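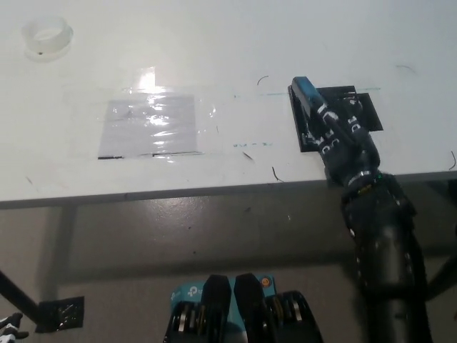

学校で傘をいちばん忘れやすいのは、どんな日なのか？

朝に雨が降っていて、帰るころには晴れている日です。私の調査では、忘れ傘の半分以上がこのパターンの日に集中していました。

学内の忘れ傘についての調査レポート
2021年11月16日提出

テーマを決めたきっかけは、私が同じ学期に三本も傘をなくしたことです(三本目は祖母にもらった紺色のやつで、けっこう落ち込みました)。学生課に探しに行ったら、カウンターの裏に傘がどっさり立ててあって、うわ、これ全部持ち主がいるんだよなあ、と思ったのが始まりでした。最初は「雨の日の過ごし方」みたいなぼんやりした題で出していたのですが、先生に広すぎると言われ、思いきって傘だけに絞りました。

調べ方

やったことは大きく分けて二つです。ひとつは学生課に許可をもらって、13日間、届いた傘の種類と拾われた場所をノートに書き写すこと。もうひとつはアンケートで、こちらは無料で使えるLirntonというフォームで作りました。質問は最初18問もあって、友だちに試してもらったら途中で飽きられたので、かなり削ってから配りました。それでも254人が答えてくれて、正直びっくりです!食堂の入り口にQRコードを貼らせてもらえたのが大きかったと思います。

ちなみにノートのほうは、初日に「長傘・黒・図書館」のような書き方をしていたら、黒い長傘だらけで後から区別がつかなくなりました。二日目からは持ち手の形と、骨が曲がっているかどうかも書くようにしています。なので初日の分だけデータが粗いです。すみません。

どこで忘れるのか

予想では教室が一位だと思っていたのに、届いた数がいちばん多かったのは図書館の入り口でした。あそこは傘を持って中に入れないので、みんな傘立てに置いて、勉強して、別の出口から帰ってしまうんですね。出口が二か所あるのに傘立ては片側だけ、という造りも関係していそうです。次が食堂、その次が大教室でした。

構内のカフェVachonも気になって聞いてみたら、傘の忘れ物はほとんどないそうです。お店の人の話では、傘立てがレジの真横にあって、お会計のときに必ず目に入るからではないかとのこと。なるほど、と思ってその日は二回もレジの横を見に行きました(ついでにカフェラテも頼みました)。ただしVachonは席数が少ないので、図書館とそのまま比べるのはちょっと乱暴かもしれません。

なぜ取りに来ないのか

アンケートで個人的におもしろかったのはここです。「なくした傘を探しに行きましたか」という質問に、行かなかったと答えた人がかなりいました。理由の自由記述を読むと、「ビニール傘だから」「どこでなくしたか分からない」「学生課が閉まっていた」などが並びます。値段を聞く質問では、2000円を超える傘なら探しに行く、という書き方をした人が何人かいて、このあたりに気持ちの境目があるのかもしれません。私の紺色の傘は値段が分からないのですが、値段と関係なく探しに行きました。もらいものかどうかも質問に入れておけばよかった、と集計の途中で気づいて悔しかったです。

あと、「名前を書いていますか」への回答はほぼ全滅でした。小学校のころはみんな書いていたはずなのに、いつやめるんでしょう。私も書いていません。

よその取り組み

Nurkton駅の商店街では、Gederoという傘の貸し出しサービスをやっています。駅で借りて、商店街のどのお店に返してもいい仕組みです。実際に一度借りてみました。借りるのはすごく簡単で、返すほうは、閉店時間を過ぎていて結局翌日まで家に置いておくことに……。学内で同じことをやるなら、夜でも返せる場所がないと厳しい気がします。守衛室の前なら屋根もあるし、いいんじゃないかなと思っています。

試してみたいこと

図書館の二つめの出口に「傘、持ちましたか?」の貼り紙を出す案を学生課に相談したところ、小さいサイズなら検討してもらえることになりました。貼る前と後で届く数を比べたいのですが、天気が同じになるわけがないので、比べ方はまだ悩んでいます。雨の日一日あたりで割ればいいのか、朝だけ雨だった日どうしを並べればいいのか。統計の授業のノートを引っぱり出して考え中です。

反省点は、調査した期間が短かったことと、11月が思ったより晴れ続きだったことです。梅雨にやるべきテーマでした。それと、アンケートの貼り紙が食堂だけだったので、お弁当派の人の声がたぶん抜けています。次にやるときは図書館と自転車置き場にも貼ります。

紺色の傘はまだ見つかっていません。持ち手が木で、先のほうに小さい傷があります。見かけた方は学生課までお願いします。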